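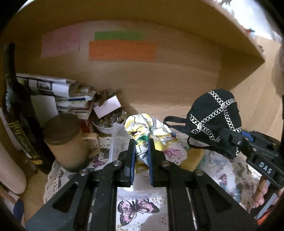
Search this blog Go

Last updated Fri 27 September

A few of you asked what's been going on at work after I grumbled about it back in May, so okay, long post, get a drink.

Quick catch-up for anyone new. I work at Seka, in the returns and resale building out past the Sterkavano road. People send back small stuff (hair things, masks, mugs, costume jewelry, you name it) or whole boxes of it come in from house clearances, and we sort it, check it, and put it where it needs to go. I've been on the small goods tables for six years and I like it! I like handling things. You get a scrunchie in one hand and somebody's sparkly face mask in the other and you have to decide in a second where each of them belongs.

So in May we were told that a system called Stida was coming, and that it would be doing "a share of the picking." That was the whole sentence. A share! You can imagine the lunch table. Two people had updated their resumes by the end of the week and one of them was me.

What happened was slower and a lot more boring than I'd pictured. For most of the summer there was no robot arm on our floor at all. There was us, with the hand-held grippers, doing our own job the awkward way so that Stida had something to learn from. You squeeze the handle, the jaws close, you lift the thing, you put it down somewhere else. One in each hand if you're going for two items at once. Then again. Then somebody moves the mug and the bottle and you do it again.

I was terrible at it. I'd have told you I could pick up anything, and there I was chasing a hair tie across a butterfly tablecloth like a kid with chopsticks. Soft things are the worst, they fold up and slide out from the side you're not watching. Masks are sneaky too, because the ear loops catch on whatever is next to them. I went home the first night with a sore thumb and a bad attitude.

Baiba Jõgi was the one who got me through it. She's run the table next to mine forever and she was good with the grippers right away, which annoyed me, so I asked her how. She said to stop going for the edge and pinch the fabric in the middle, where it bunches. Okay, fine. It helped. By the end of the second week I had 69 clean picks in one session and I was insufferable about it.

Now for what's different, which is what you really wanted to know.

The arms came in at the end of August and they do the plain bins. Same item, same shape, bin to bin. They're slow but they don't stop, and I don't miss that work one bit – my shoulder misses it even less. The mixed tables are still ours. Anything crowded, anything with cloth and glass and paper all sitting up against each other, comes to us, and I think it will for a good while. The arms get confused and then one of us walks over and sorts it out.

What I do miss is the talking. We used to stand two to a table and now we're spread out, one person to a section, and you can't chat over a row of machines. Baiba and I have started taking the early break together just to make up for it. Also the numbers! There's a screen now that shows picks per hour for the whole floor, arms and people together, and I don't love looking up at it. I said so at the last meeting. The supervisor wrote it down and that's as far as it's gone.

Nobody on my shift lost their job, and I want to say that clearly because my mom reads this and worries. But the two people who retired over the summer weren't replaced, and the temps who usually come in for the fall haven't been called. That sits a bit heavy with me. Those temp months are how I got in the door in the first place, and I don't know where the next person like me starts.

On the plus side I got a small raise for the gripper work, and they've asked if I want to train the people at the Avotiņš site when they get the same setup. I said yes before I'd thought about the drive. So if anybody knows a decent place to get breakfast out that way before a 6 a.m. start, please put it in the comments. I'm serious, I'm not doing it on vending machine crackers.

Recent posts
The shoulder saga continues
I tried to fix my own dryer
Six years at Seka and my feet know it
Stida? What's a Stida?
Baiba's potato pancakes (finally)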